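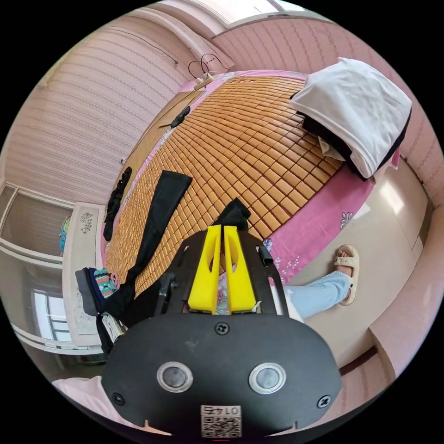 Monday, the soft stuff (Zaki notebook, gripper club)

Skip to content
Search this notebook... Go

Okay, writing this up before dinner so I don't forget which demos were rubbish. Bedroom session today, cloth only. Unit 0142, yellow fingers, woven summer mat left on the bed over the pink sheet. I'd half wanted to strip the mat off first, but Nusrat Khattak reckons the policy should see a fussy background early, and all those little tan tiles are about as fussy as it gets. Fine. Mat stays.

Items in play: the long black strip, the smaller black cloth piece, the dark garment along the edge of the mat, and the clothes pile down the near end (grey one, teal and orange one, navy one). The white quilt up on top of the dark folded fabric is out of bounds for now, way too thick for the jaw opening.

Tally for the session was 100 demos, which takes us to 822 on cloth since March. Target is 1,205 before we freeze the set for the Hekstead showcase. Doable if we stop losing afternoons to firmware!

Notes as I went:

The strip is a pain. Laid diagonally it's lovely to grab in the middle, but lift it there and both ends droop and drag across the mat, and then you've got this long sad noodle to put down neatly. Going in near one end and walking backwards worked heaps better. I did the first 20 or so the bad way before I twigged. Keep them in but tag them, I think? Eirini Ververidis will have opinions.

Smaller black piece: easy pickup, awful to see. Once the fingers are right over it I'm basically working from memory, and black on black against the mounting frame doesn't help. We should swap in a brighter cloth for at least half of these. I've got a yellow duster at home but yellow fingers, so no. Red? Somebody bring red.

Approach angle. I keep coming in too flat, same as last time. Fingertips skate along the tiles and push the fabric ahead of them instead of pinching it. Steeper, slower, let the tips settle, then squeeze. I wrote this exact thing down a month ago and clearly didn't read it, so now it's in here twice.

Lens stuff. The mat bends like mad through the wide lens, rows that are dead straight on the bed come out as big arcs. Tako (our replay script, for the newbies) handles it okay after calibration, but the wallpaper stripes still wobble a bit in the corrected version. Not sure if that's our calibration board or me being picky. Ask Eirini.

Logging: two demos dropped when the button press didn't register. Left button, both times. Could be my thumb. I've started holding each press for a beat longer and had no drops after that, but it was only the back half of the session so I wouldn't call it fixed.

File sizes were silly again. Prurkik capped us at 500 GB on the shared drive and we're well on the way, so whoever's on next please run the compress step BEFORE uploading. (It was me last time. I know.)

To do:
- red cloth, or anything that isn't black
- tag the middle-grab strip demos
- tidy the cables at the head of the bed before we try anything up that end, they'll snag for sure
- try the same set with the mat off, pink sheet only, and compare
- check the two buttons on 0142 against the spare unit

Nusrat's keen to have a go at folding next. I'd rather get pick and place solid first, but I'll bring it up at the meeting and see who's in.

We use cookies to remember your login and notebook settings. Accept / Manage

Zaki Gripper Club notebook | Contact the editors | Back to top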